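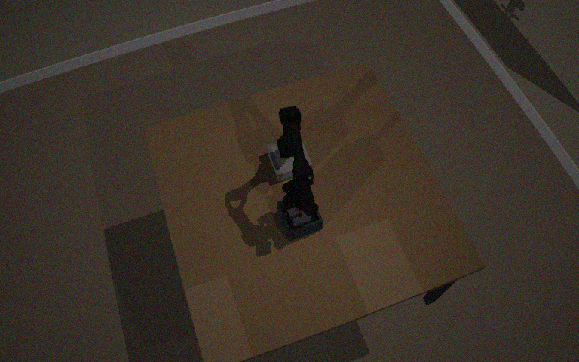

シミュレーション作業規約、6月改訂のお知らせ。急ぎ足ですみません、締切まであと一時間もないので要点だけ。今回いちばん揉めたのは「把持できた」と誰が何を見て言うのか、という話。従来は俯瞰カメラ一台の画像を添えれば記録として通っていました。でも高い位置から斜めに見下ろすと、黒いアームが灰白色のブロックの手前を横切って、右側が隠れる。肝心の接触が読めない。影もアームの左に長く伸びてブロックのそばまで来ているので、接触の判断に影を使うのも禁止にします。

で、新しい決まり。

把持・接近の判定には視点を二つ以上。うち一つは天板より低い位置から。
判定欄に「つかんだ」と書けるのは接触ログがあるときだけ。画像だけなら「接近」または「不明」。
「不明」は失敗ではありません。集計では別の列。勝手に失敗に足さないこと(前回これで二班の数字が合わなくなった)。
照明の設定値は必ず保存。暗い設定そのものは可。ただし途中で変えたら別の試行扱い。

きっかけはBrellcombe班の棚卸し。対象が2804試行、そのうち俯瞰一枚しか残っていないものが547。オブサ・ハベテさんが見直したところ、138試行は画像からは何とも言えない、という結論でした。消しはしません。「不明」に付け替え。元の判定は履歴欄に残しててあります。

これについてはカチア・バストスさんから反対意見あり。古い記録に新しい基準をかぶせると、過去の報告書と突き合わせができなくなる、と。もっともな話なので、規約の版番号を試行ごとに付ける方式で折り合いました。版番号のない記録は旧版とみなします。過去の報告書の書き直しは不要。

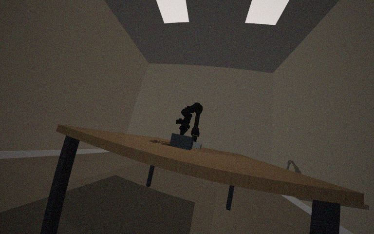

低い視点の置き方について質問が多かったので補足。高さは天板の下、アームの肘と手先が両方入る距離まで引く。寄りすぎないでください、手先だけ大写しの画像は姿勢の確認に使えません。ここまで低くすれば、肘が一番高いところで折り返して、グリッパーが下を向いて小さな立方体のすぐ上に来ているのがわかる。ただ、立方体は台座ブロックの右側にぴったり寄っていて、こういう配置だと降下のときに台座側の余裕がどれだけあるかは画像では決められません。距離の値をシミュレーターから書き出して添付。目分量は不可です。あと天板の上面は細い帯にしか見えないので、物体の位置決めには向かない。そちらは俯瞰で。両方要る、というのはそういう意味です。

天板の右のほうに曲がった細い灰色の金具のようなものが出ていますが、作業対象以外の物体が写る場合は、物体一覧に名前と衝突判定の有無を書いておくこと。「背景」とひとまとめにするのはなし。衝突判定が切れている物体をアームがすり抜けても、ログには何も出ません。以外と見落とします。

実機への持ち込みについて。シミュレーションでの成功を理由に実機側の安全確認を省くのは、旧版でも新版でも認めていません。ここは変更なし。Cletellの試験室を使う班は、速度制限と停止手順の確認を実機の前でもう一度。画面上で衝突ゼロでも、です。ロジェリオ・サレスさんの署名がない申請は受付で止まります。

記録票も変わります。新しい票は共有フォルダの「Emlow」の下。項目は6つで、視点、照明、物体一覧、距離値、接触ログ、版番号。旧票は木曜まで受け付け、そのあとは差し戻し。自由記述欄は廃止の予定でしたが、ワシントン・モウラさんが「変な挙動はいつも自由記述で見つかる」と粘って、票の裏に残りました。使ってください。

未決の件がひとつ。ノイズの乗った粗いレンダリングを記録として認めるかどうか。Baek班は計算時間の都合で粗い設定を使っていて、輪郭が読めれば十分という立場。アニコー・ボロシュさんは最低サンプル数を決めるべきという意見。次の打ち合わせまで現状どおり可、ただし設定値を票に書く。意見のある人はアニコーさんまで直接。

規約の全文は同じフォルダにあります。目次のページ番号が一部ずれてます、直し中。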